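Ticket 991: Cell stops at CPU placement and waits for operator, Sampaio hall, bench 2
Status: Open, waiting on Skellus
Opened: 9 October 2025
Opened by: Montserrat Palacios
Assigned to: Josée Thibodeau
Priority: Medium

Problem as reported

The processor swap cell pauses after it has picked the CPU and asks for someone to press Confirm before it goes on. It used to ask on the first unit of a batch only. Since the last update it asks on most units. Whoever is on bench 2 has to leave their own work, walk over, look in the case, press the button and walk back. On the morning shift I had a laptop open with the keyboard out and went over so many times I lost track of which screws went where.

The job is the standard desktop refurb. Case on its side, side panel off, socket lever released by hand, CPU in the fixture to the left. After that the arm is supposed to do the placement without us.
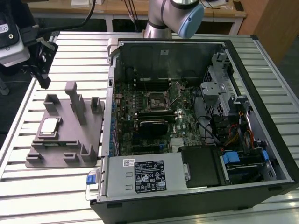
Steps already tried by the shift

Restarted the cell controller. No change.
Cleaned the fixture and checked the six posts. None loose.
Ran the same unit twice. It asked for Confirm once and not the second time.
Moved the job to the other fixture plate. No change.
Turned off the desk lamp on the next bench. Seemed a bit better for an hour, then the same.

Comment, Josée Thibodeau

I went through the controller log. The stop is the "position not certain" stop, so the arm itself is not faulting. Every time it comes from the gripper camera check, which runs while the hand is low over the board. Two things could cause it: glare off bare metal and capacitor tops, or the check running before the arm has settled. I have asked Skellus which settings changed in the update. The release note we got says "improved placement safety" and nothing else.

Please do not lower the certainty limit on your own. If it is lowered and a CPU goes down crooked, we pay for the pins. I have put the setting behind the supervisor login for now.

Montserrat, when you get a stop, can you write down whether the gripper was still moving when the message came up? The log rounds the time and I can't tell from it.

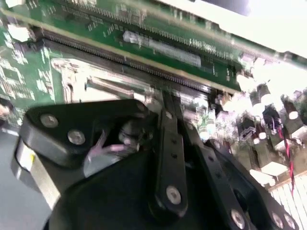 Zakotton Refurbishing, Bench Automation Support

Comment, Montserrat Palacios

Still moving, most of the times I looked. The message comes up and the hand is still traveling over the board.

I want it on the ticket that the stops are only half of what I'm reporting. When the cell came in June we were told bench 2 would have the cell "in the background." The daily target for the bench was set at 540 units a week on that basis. Sorry, weekly target. It counts the cell's units and ours together. When the cell waits, it loses its time and I lose mine, and the board on the wall shows one number for both. Iolanda on late shift has the same complaint and asked me to add her.

Comment, Iolanda Coutinho

Adding myself. On late shift there is one person for bench 2 and packing. If I'm at packing I don't hear the tone. Last night it sat for 10 minutes before I noticed. Can the tone be louder or can there be a light? I also used to do socket work by hand and was quick at it, and I would sooner do the Zetden units by hand until this is fixed. They have a tight date.

Comment, Waltraud Schwerdtfeger (shift planning)

Zetden units go back to manual placement until this ticket is closed. Iolanda and Montserrat, book them under the old manual code so they don't count against the cell. I will take waiting time out of the bench figure from Monday. It has to be entered by hand, so please note start and end for each stop on the sheet by the controller.

A light is ordered. Wiebke Wegener will mount it on the packing side.

Comment, Josée Thibodeau

Added a settling pause before the camera check and ran a few units with Montserrat at the bench. Fewer stops, but there are still some, and the ones left come late in the cycle. We stood at the controller for one of them and agreed on what the operator should look at before pressing Confirm. The CPU should be in the socket with the metal frame around it still open, and the fingertips will still be over its lower left edge, so that corner has to be judged from the side. If the CPU looks tilted, press Hold and call me. Don't reach in and push it down with a finger while the arm is powered. I know people do this on the manual bench.

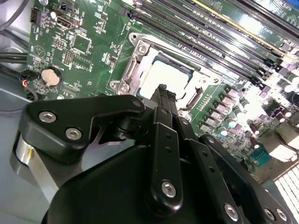
Training on the Confirm step was never written down, and I think that is part of why two shifts handle the same stop differently. Late shift presses Confirm as soon as the message shows, mornings tend to wait and look. With the black prongs in that close, the quick look from standing height doesn't tell you much, and Iolanda asked for a second view on the controller screen from the other side. I've passed that to Skellus as a separate request. Meanwhile I'll print the check as a half page and tape it next to the sheet.

Comment, Iolanda Coutinho

Light works, I can see it from packing. The tone is still too quiet. Who has the half page? It wasn't there when I came in.

Comment, Josée Thibodeau

It was on my desk. Taped up now. Skellus say they will send the list of changed settings. The pause stays in until we have it. Leaving this open.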